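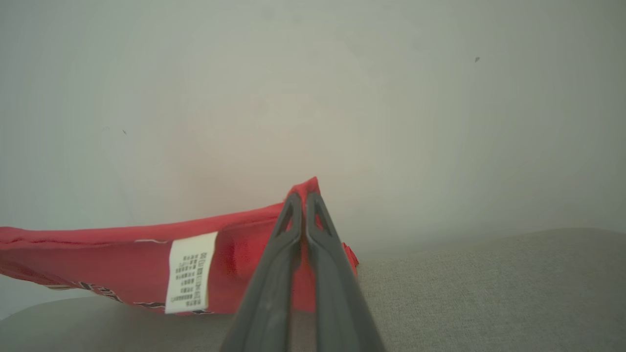

A bit of red to start with.

About us

Hi, I'm Tímea Antal, and together with Tibor Kerekes I run Pliller, a small shop that buys and sells silver – old coins, new bars, flatware, candlesticks, the odd sugar bowl with somebody else's initials on it. We're on the second floor over the bakery on Erdős Street, so if you smell cinnamon on the stairs you're going the right way.

I got into this through my grandmother's forks. She left me a canteen of cutlery in a box with a broken hinge, and I took it to a dealer who weighed the whole lot in one go, knives included, and named a price before I'd sat down. Knives! The handles are usually filled with pitch or plaster, and the blades are steel, so weighing them like that tells you next to nothing. I didn't know that then. I just knew I didn't like him much, so I took the box home again and started reading. Tibor was a bench silversmith at the time, mending teapot spouts, and he let me sit in his workshop on Saturdays and ask far too many questions. We opened the shop two years later with a borrowed scale and a display case that came from a shoe store.

What we do now is pretty simple. You bring us something, we look at the marks with you, we test it on the counter where you can watch, and we write down the weight and the fineness on a slip. The slip is yours whether you sell to us or not. Sterling is 925 parts silver in a thousand, and a lot of the older Central European pieces are 800, which surprises people (it's still real silver, it's just got more copper in it). Plated things we'll tell you are plated. We can't buy those for the metal, but Tibor has a soft spot for a good plated tray and may talk your ear off about it anyway. 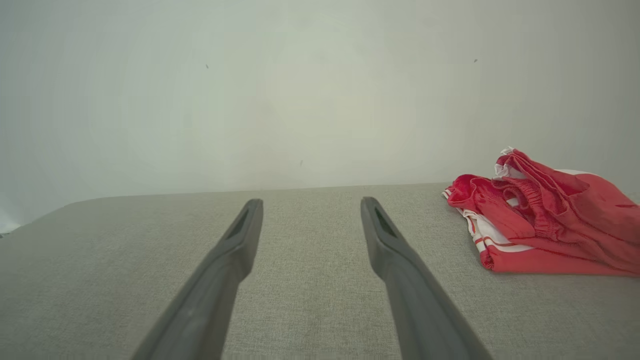

Ivan Nechyporuk wrote to us last December that he'd had three different answers on his father's coffee set from three different shops, and ours was the only one that came with the sums written out. He kept the set in the end, by the way, and I was glad – it had a lovely heavy pot.

On the selling side, we keep small bars and bullion coins in stock, plus a drawer of single spoons that is my favorite thing in the whole place. People come in to replace the one that went down the garbage disposal and end up staying an hour. Our price for bars follows the market and changes every morning. The spoons have paper tags, and I change those when I remember to.

We clean and repair too. Tibor does dents, loose handles and worn-out solder, and he'll say no if he thinks a repair would take off too much of the old surface. Please don't dip your things in that instant cleaner before you bring them in! A bit of tarnish doesn't bother us, and the dark stuff down in the pattern is often what makes a piece look right.

Elli Kinnunen keeps the books and answers the phone, and she's the one to ask about postal valuations. Walk-ins are fine most days, but for anything bigger than a shoebox call first so we can clear the counter.

Page updated Mar 23, 2021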